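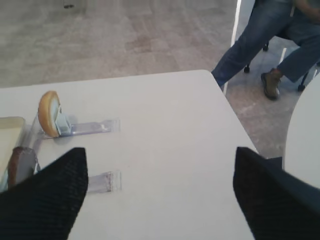
페스타리 편지 제226호
부엌에서 온 소식

버거는 쌓는 순서가 맛의 절반입니다

지난 호에 집에서 버거를 만들어 드시는 분이 계시냐고 슬쩍 여쭤봤는데, 답장이 정말 많이 왔어요! 패티 이야기가 대부분일 줄 알았는데 막상 열어 보니 다들 상추를 어디에 넣느냐로 할 말이 많으시더라고요. 상추는 무조건 맨 아래라는 분, 패티 위가 아니면 안 드신다는 분, 상추를 아예 두 군데에 나눠 넣는다는 분까지. 읽다가 배가 고파져서 그날 저녁은 저희 집도 버거였습니다. 그래서 이번 호 부엌 소식은 통째로 '쌓기'에 바치기로 했어요.

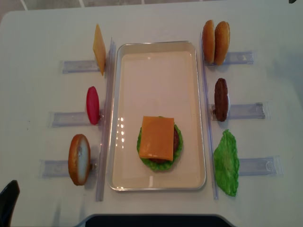

글: 키란 타쿠르(Kiran Thakur) | 부엌에서 온 소식 | 2018년 11월 22일

우선 고백하자면 저는 오랫동안 순서를 전혀 신경 쓰지 않았습니다. 빵 깔고, 손에 잡히는 대로 올리고, 빵 덮고, 끝. 그러다 작년 겨울에 디팍 프라자파티 씨네 집에서 저녁을 얻어먹었는데, 재료는 제가 쓰는 것과 똑같은 동네 마트 것인데도 버거가 전혀 달랐어요. 마지막 한 입까지 빵이 무너지지 않고, 씹을 때마다 아삭한 것과 부드러운 것이 같이 들어오고요. 뭘 넣었냐고 물었더니 "똑같은 거 넣었는데 순서만 좀 봤어"라고 하더군요. 그 뒤로 제 주말은 버거 쌓기에 바쳐졌습니다.

아래쪽 빵부터 이야기할게요. 버거가 망가지는 사고는 거의 다 아래쪽 빵에서 납니다. 고기에서 나온 육즙과 소스가 전부 밑으로 모이니까요. 그래서 빵 안쪽을 꼭 구워 주세요. 마른 팬이어도 되고 버터를 조금 둘러도 됩니다. 저는 버터 쪽인데, 빵 가장자리가 살짝 갈색이 될 때까지 두었다가 바로 꺼냅니다. 구운 면에는 마요네즈를 얇게 펴 바르세요. 기름기가 막을 만들어 물기가 스미는 속도를 늦춰 줍니다. 케첩은 물이 많아서 그 역할을 못 하니 위쪽 빵에 양보하시고요.

자, 문제의 상추입니다. 저는 요즘 '패티 아래' 쪽으로 마음이 기울었어요! 주름진 상추를 패티 밑에 깔면 육즙이 잎의 굴곡에 고였다가 천천히 흘러내리고, 빵은 그동안 버텨 줍니다. 단점도 있어요. 뜨거운 고기가 위에서 누르니까 잎이 금방 숨이 죽습니다. 만들어서 바로 드시는 날에는 괜찮은데, 식구들이 하나둘 늦게 식탁에 앉는 날에는 아쉽죠. 그런 날은 상추를 패티 위, 치즈보다도 위에 올리는 편이 낫습니다. 아삭함을 지키고 싶은지 빵을 지키고 싶은지에 따라 고르시면 돼요.

어느 쪽이든 씻은 상추의 물기는 꼼꼼히 털어 주세요. 채소 탈수기가 있으면 최고고, 없으면 깨끗한 행주에 싸서 베란다에서 붕붕 돌리시면 됩니다(아이들이 서로 하겠다고 싸웁니다). 저는 그러고도 키친타월로 한 번 더 눌러요. 유난스럽다는 소리를 듣지만 먹어 보면 다들 조용해집니다.

치즈는 패티가 아직 팬에 있을 때 올리세요. 뒤집고 나서 바로 올리고, 물을 반 숟가락쯤 팬 가장자리에 떨어뜨린 다음 뚜껑을 덮습니다. 김이 한 번 확 오르면서 치즈가 고기 모양대로 착 내려앉아요. 이 순간을 제가 얼마나 좋아하는지! 네모난 치즈는 모서리가 패티 밖으로 나오게 돌려서 올리면 녹은 귀퉁이가 늘어져서 보기에도 좋습니다. 치즈가 접착제 노릇을 하기 때문에, 미끄러운 재료는 되도록 치즈에 붙여 두시는 게 좋아요. 볶은 양파나 피클이 바로 그런 재료입니다.

토마토는 조금 까다롭습니다. 저는 토마토를 무척 좋아하는데, 두껍게 썰어 넣었다가 한 입 베어 무는 순간 토마토만 반대편으로 쑥 빠져나간 적이 한두 번이 아니에요. 해결책은 얇게 써는 것, 그리고 소금을 살짝 뿌려 키친타월 위에 두었다가 쓰는 것입니다. 상추와 토마토를 맞붙이면 둘 다 미끄러우니 사이에 양파 한 켜를 끼워 보세요. 생양파의 까슬한 면이 의외로 잘 잡아 줍니다.

디팍 씨에게 전화해서 요즘 순서를 다시 물어봤더니 이렇게 불러 주었습니다. 받아 적은 그대로 옮깁니다.

아래 빵(굽고 마요네즈)
상추
패티
치즈
볶은 양파
피클
위 빵(굽고 겨자와 케첩 섞은 것)

토마토는 왜 없냐고 했더니 "여름에만"이라네요. 듣고 보니 이맘때 토마토는 맛이 좀 밍밍하긴 하죠. 대신 저는 늦가을에 나오는 단단한 사과를 종잇장처럼 얇게 썰어 치즈 위에 올려 봤는데, 이거 정말 맛있습니다. 단맛이 과하지 않고 돼지고기를 섞은 패티와 특히 잘 어울려요. 꼭 한번 해 보세요!

패티 굽기에 대해서도 질문이 있었어요. 고기를 치댄 뒤 냉장고에서 20분 쉬게 하고, 가운데를 엄지로 살짝 눌러 옴폭하게 만들어 구우면 공처럼 부풀지 않습니다. 평평해야 쌓기가 쉬우니 오늘 주제와도 통하는 이야기네요. 크기는 빵보다 조금 크게 빚으세요. 익으면서 줄어드는 걸 계산에 넣지 않으면, 처음 몇 입은 빵만 드시게 됩니다. 간 고기는 속까지 완전히 익혀 주시고요. 다 구운 패티는 접시에서 잠깐 쉬게 한 뒤에 올려야 아래가 덜 축축해집니다.

높이 이야기도 빠뜨릴 수 없죠. 높은 버거는 사진으로는 멋있는데 집에서 먹기엔 영 불편합니다. 저희 집 기준은 '입을 크게 벌려서 위아래 빵이 같이 들어오느냐'예요. 패티 2장을 꼭 넣고 싶으시면 한 장 한 장을 얇게 만드시고, 채소를 하나 빼세요. 다 만든 다음에는 손바닥으로 위를 지그시 누르고 잠시 두었다가, 유산지로 아래쪽 절반을 단단히 감쌉니다. 종이 한 장 차이가 얼마나 큰지 해 보시면 깜짝 놀라실 거예요. 소스가 소매로 흐르는 일도 줄고, 어린아이들도 혼자 들고 먹기가 훨씬 편합니다.

아이들과 함께 하실 분들께 하나 더. 재료를 그릇에 따로따로 담아 놓고 각자 쌓게 해 보세요. 어른이 순서를 정해 주지 않으면 별별 조합이 다 나옵니다. 저희 조카는 피클을 맨 밑에 깔고 그 위에 치즈, 다시 피클을 올리더니 고기는 따로 먹겠다고 하더군요. 맛을 봤는데 나쁘지 않았어요. 채소를 안 먹던 아이가 자기가 올린 상추는 먹더라는 답장도 3통이나 있었는데, 같은 이야기를 서로 모르는 분들이 보내 주셔서 무척 반가웠습니다.

고기를 안 드시는 분들께는 두부와 버섯을 섞은 패티를 권해요. 부서지기 쉬워서 순서가 더 중요합니다. 이때는 상추를 위아래 양쪽에 한 장씩 넣어서 패티를 감싸듯이 잡아 주세요. 소스는 된장을 마요네즈에 조금 푼 것이 제일 잘 맞았습니다. 구운 가지도 좋지만 물이 많으니 따뜻할 때 키친타월로 꾹 눌러 주시고요.

남은 빵은 버리지 마세요. 반으로 갈라 얼려 두었다가 마늘버터를 발라 구우면 다음 날 수프에 곁들이기 딱 좋습니다. 남은 상추는 가늘게 썰어 달걀국에 넣어 보시고요. 국물에 들어가면 금세 부드러워져서 숨이 좀 죽은 잎도 괜찮습니다.

답장 중에 소스만 모아서 다뤄 달라는 요청이 꽤 있었어요. 겨자를 얼마나 넣어야 하는지, 피클 국물을 섞어도 되는지(됩니다, 아주 좋아요!) 같은 이야기는 1월 호에 넉넉하게 실을게요. 집에서만 쓰는 비밀 소스가 있다면 이 편지에 그대로 답장해 주세요. 이름이 따로 없는 소스도 환영이고, 계량은 '숟가락으로 푹' 정도여도 충분합니다. 여러분만의 쌓기 순서도 계속 받고 있으니, 위에서부터든 아래에서부터든 적으신 방향만 꼭 알려 주세요.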